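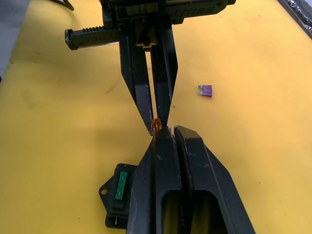 yellow work surface

Wubshet fuse notes, v7

Plain text notes on blade fuses for older cars and vans. Compiled by Rizwan Nanayakkara, last edit 6 February 2025. 99 rows, one per circuit. Columns: make, circuit, amps, notes.
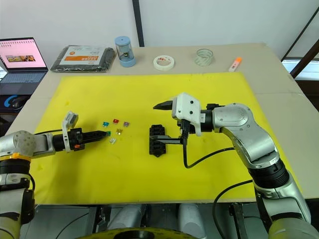 board on the table, small green fuse on it

Missing: Arner vans, all of them. Mitar rows only go up to 30 amps, rest comming in May. Urport trailer plugs are in a seperate file.

Don't trust the amps column blindly, check your owner's manual. 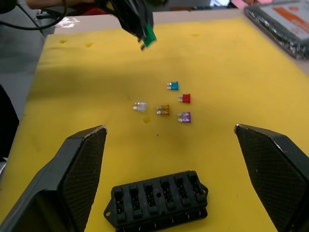 fuse box, six slots, from above

Fixes welcome. One row per edit pls, keep the column order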